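How to Hand a Sorting Job to a Robot Arm Without Losing the People Who Used to Do It

At Warska we pack wooden and plastic learning sets for schools, and until last August the shapes were sorted by hand. Now an arm does a good share of it. I wrote these steps for the Wibisono site, which gets its own arm next, and which has already asked me whether it comes with a manual. It does. The manual is 721 pages and mentions people twice, both times in connection with crushing.

Before you start

You'll need the arm, bolted down and signed off by whoever signs things off in your building. You'll also need one sorter who knows the parts cold. Ours is Wahyudi Sembiring, who can tell a bad hexagon by the sound it makes on the table. Pay this person for the setup hours at the technician rate. We forgot to, and the conversation that followed was educational.

Step 1. Write down what the sorters do

Sit at the table for a full shift and take notes. Our official work instruction said "sort by shape." The real job also included pulling chipped pieces, wiping off mold dust, setting aside colors that didn't match the order, and telling the molding room when the hearts were coming out thin. The arm was bought to do the first item. Make a list of the rest and put a name next to each line.

Step 2. Set up the practice board

Fix a board to the work table so it can't creep. If it moves even slightly, every position you've taught the arm is wrong, and it will go on picking up air with great confidence.

Put out a mix of shapes and colors. Don't line them up. Everyone lines them up the first time, the arm performs beautifully, management claps, and then real parts arrive in whatever position they feel like. Turn some at an angle and let a couple sit close together, as they would coming off the chute.

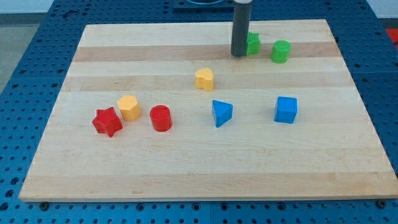

Practice board with mixed shapes, arm low over the back strip.

Step 3. Run it slow, with the sorter in charge

Set the speed to 20 percent and leave it there for the first day. Wahyudi decided where the pieces went and I pressed the buttons, an arrangement he enjoyed more than I did. Stay outside the marked zone while the arm is live. If a piece needs moving, stop the arm first, even if you're quick. Especially if you're quick.

Write down every miss with the shape and which way it was turned. "It dropped one" is no help to anybody the next morning.

Step 4. Settle the jobs before you raise the speed

This step isn't in the manual. Before our arm went to full speed, Yuto Oshima, our shift lead, posted the new duties: two sorters to inspection, one to arm tending, one to training for changeovers. Same pay or better, in writing. Do it in that order. If the arm speeds up first, people will draw their own conclusions, and they'll draw them in the break room.

Step 5. Turn it up in stages

Raise the speed only after a clean shift. Our first full-speed batch was 1694 pieces, and inspection sent 99 back, mostly chips the arm had sorted perfectly by shape. It had done what we asked. See Step 1.

What changed for us

Fewer sore wrists by the end of the week, and more standing around waiting for a reset — some people like this and some would rather have the wrists. Noise is up. The radio lost. Inspection is harder on the eyes than sorting was, so we swap stations every two hours, and you should plan for that from the start.

If the arm stops and the screen shows a code, check the chute first, then get the tender. Please don't turn it off and on again until one of them has written the code down.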